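Rasari Shelf Set, v3

Hi! You've found the data card for our homemade hand-held gripper project. I'm Aurel, I do the printing and the wiring, and Deisy Pacheco does the recording plus most of the complaining about my wiring (fair). We build in the shared workshop at Vergara, mostly after 7 pm when the big bench is free.

What's in it

261 episodes of one job: pick up a small packaged thing, put it on a cabinet shelf, let go. Everything was recorded by a person walking around with the gripper, no arm involved. Each episode folder has the wrist video, the jaw width log and a one-line text note. Notes are typed by whoever was holding the tool, so spelling varies a lot. Sorry, I'm not fixing them.

22 episodes are marked "drop" in the notes. I left them in on purpose because I want them for a failure detector later. Filter on that word if you don't!

Hardware notes

The body is printed, gen 3 of my Brirnance design. The finger pads come off with one screw each, and you'll wear them out faster than you expect, so print spares. The white markers need to stay clean. Wipe them before a session or the tracking gets jumpy and you'll spend an evening blaming the software like I did.

Jaw width is in raw encoder ticks, zero is closed, 2000 is fully open. To get millimeters you need the calibration file in the same folder. Don't reuse one from another folder, I re-zeroed the thing a bunch of times in September.

Known problems

Ceiling lights blow out the video when the gripper tilts up toward the cabinet. Shiny wrappers are also rough on the depth estimate. The Trornaline loader skips the last line of the width log, so add a blank one at the end (proper fix is on my list, send a patch if you beat me to it).

Use it for whatever you like, just say where it came from. Questions go in the issues tab, Deisy answers faster than me.

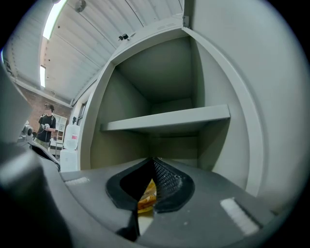 Wrapped item in the jaws, empty cabinet shelf ahead.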